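FOR IMMEDIATE RELEASE

Fotham Toy Library Moves to Bigger Home on Dornen Street

FOTHAM, August 23, 2017 - After a long summer of packing, painting and hunting for missing puzzle pieces, the Fotham Toy Library is delighted to announce that it will open the doors of its new home at 28 Dornen Street right after Labor Day, and everyone in town is invited to come and have a look (and, of course, to borrow something while they are at it).

The library has been lending toys, games and play sets to Fotham families out of a single room behind the Jinlow Community Center, and anyone who has tried to steer a stroller through that room on a Saturday morning will know why we needed to move. The collection now stands at 802 items, and 300 families hold a current card. The new space gives us proper shelves, a wide front door with a ramp, and a carpeted corner where little ones can try things out before they go home.

The move was made possible by a gift from Tahiri Hardware, our new neighbor two doors down, which paid for the shelving and then very kindly lent us the ladders to put it up. We are also grateful to the many families who kept boxes in their garages through July when the old room had to be emptied sooner than any of us had planned.

Pretend play remains the most borrowed part of the collection, and the kitchen sets in particular hardly ever sit still. Families can take home pots, a frying pan, a colander and plenty of play food to go with them, and there will be more of it on the shelves this fall than we have ever had room for.

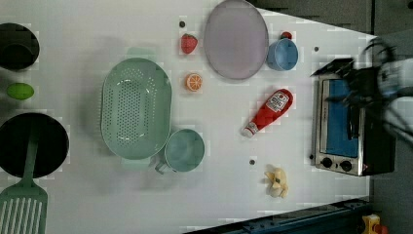 How Borrowing Works

A family card costs $28 a year and lets you take home up to 3 items at a time. Loans last three weeks and can be renewed once, by phone or at the desk, unless another family is waiting. Cards from the old location are still good and do not need to be replaced. Please bring toys back clean, and if a piece has gone under the couch for good, just let us know when you return the set.

Donations

We are happy to take clean, complete toys and games at the desk during open hours. We cannot accept stuffed animals, car seats or anything that needs a charger we don't have.

Hours

Tuesday and Thursday, 10 a.m. to 4 p.m.
Saturday, 9 a.m. to 1 p.m.

Parking is free behind the building, with the entrance on the Jinlow Avenue side.

Media Contact:
Fotham Toy Library
28 Dornen Street, Fotham

###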